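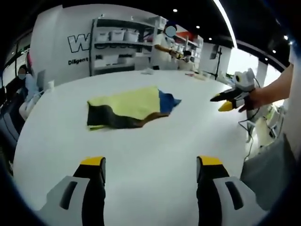
旧衣服剪成抹布,大家都怎么处理?

阅读时间:6分钟

阿布不忙 楼主
换季收拾柜子,翻出一大包穿不了的T恤和运动服,捐也没人要,领口都松了。打算全部剪成抹布。之前剪过一批,用了两个星期就开始掉线头,擦完桌子还得再捡一遍毛。想问三件事:什么料子值得剪,边上要不要锁,洗的时候能不能和衣服一起洗。家里有缝纫机,Garura的老款,只会走直线和之字。

南窗晒豆 2楼
只剪纯棉的,别的不用看。看水洗标,写100%棉的留下,混纺的扔。化纤不吸水,擦台面就是把水推来推去。

阿布不忙 楼主
有几件标签早剪掉了,怎么分?

南窗晒豆 4楼
滴一滴水上去。马上洇开的是棉,水珠站着不动的就别要了。洗过很多次的旧棉比新棉好用,新的上面有浆。

三号线末班 5楼
2楼说得太绝对。化纤运动服我留着擦玻璃和灶台的油,比棉布好用,不留毛,干得也快。厨房里挂两种布,一种吸水一种去油,分开用就行。全扔了可惜。

南窗晒豆 6楼
去油我用旧棉布加热水,没觉得不好用。化纤洗一次掉一次细毛,都进下水道了。

三号线末班 7楼
棉也掉毛啊,楼主不就是在说掉线头吗。

灰兔子拆线中 8楼
两位别吵,掉线头跟剪法关系大。T恤是针织布,剪开以后边会卷,但基本不散。衬衫、床单是梭织布,剪了不锁边,洗几次就一圈胡子。楼主先说上次剪的是什么。

阿布不忙 楼主
上次剪的是一条旧床单。明白了。

灰兔子拆线中 10楼
那就对了。床单要锁边,之字就够用,针距调密一点,沿着边走一圈。不想动机器的话用花边剪刀,剪出来是锯齿,能顶一阵。T恤直接剪,不用管。

木耳泡发了 11楼
补充几条我自己的做法:
先把侧缝、领口、袖口的罗纹剪掉,厚的地方不好拧干。
印花大的那一面不要,胶印不吸水,还会在白台面上蹭出印子。
一件成人T恤前后片拆开,叠成四层用,脏了翻一面,能翻好几次。
深色的第一次单独洗,我有一条黑的把整桶毛巾都染灰了。

慢车站票 12楼
我试过两层布缝在一起,中间夹一层旧毛巾,做成厚抹布。好看是好看,吸水也行,就是晾不干。梅雨天挂了两天还有味,后来全拆了。现在只用单层。

三号线末班 13楼
单层+1。厚的那种擦完一拧,里面还是湿的,不馊才怪。

阿布不忙 楼主
洗的问题还没人答。我家人坚持抹布不能进洗衣机。

木耳泡发了 15楼
我每周二晚上攒一桶,单独洗,选高温档。擦过地的和擦过灶台的不放一起。跟衣服混洗我不接受,心理上过不去。

二两花椒 16楼
我混洗十年了,没出过事。先用手搓一把,把渣冲掉,装网袋里跟深色衣服一起转。专门为几块抹布开一桶,水费电费不是钱?

木耳泡发了 17楼
擦过生肉案板的也混?

二两花椒 18楼
那个用厨房纸,不用布。

灰兔子拆线中 19楼
这个看各家习惯吧。我是煮,不锈钢盆小火煮一会儿,放一点小苏打,只煮纯棉的。化纤别煮,我煮过一块,缩成一团硬的。

南窗晒豆 20楼
所以说只留棉的。

三号线末班 21楼
我又不煮。

夜里磨刀 22楼
说个工具的事。剪这么多布,普通剪刀手会疼。我用的是Cimmont的裁布剪,不便宜,剪了好几年没磨过。千万别拿它剪纸,家里小孩拿去剪过一次纸箱,后来剪布就打滑。轮刀也行,但得有垫板。

阿布不忙 楼主
轮刀有,Okafor那种小的,刀片有点钝了。

夜里磨刀 24楼
换片。钝的轮刀切针织布会跳线,切不断的地方你一扯,整排就松了。

慢车站票 25楼
尺寸大家都剪多大?我原来剪得小,一只手刚好抓住,后来发现擦大桌子不够用。

灰兔子拆线中 26楼
不用统一。擦桌子的大,洗水池的小,擦鞋的用袖子那一截,套在手上正好。

二两花椒 27楼
我就两种,整片和半片。边角料塞一个袋子里,擦一次自行车链条就扔。

阿布不忙 楼主
昨晚剪完了,来汇报。纯棉的和化纤的分了两摞,听5楼的留了一部分化纤擦玻璃。床单那批补了之字边,机器中途断了两次线,换了粗一点的针就好了。胶印的那几面都没要。洗的事跟家里商量好了,单独洗,周末一次。过一个月再看掉不掉毛。

南窗晒豆 29楼
化纤那摞你早晚会扔的。

三号线末班 30楼
一个月后见。

——读者评论——

小满没下雨:滴水那个办法刚试了,我一直当棉布用的那件居然水珠不动,怪不得越擦越湿。

Parnell路人:床单真的要锁边,我懒得锁,洗衣机滤网里全是线。

四月的煤球:旧秋裤也能剪,比T恤软,擦眼镜不行,擦柜子可以。

隔壁在装修:煮抹布记得开窗,味道很大。

联系我们 | 投稿与纠错 | 版权归原发帖人所有,转载请注明出处 | 返回顶部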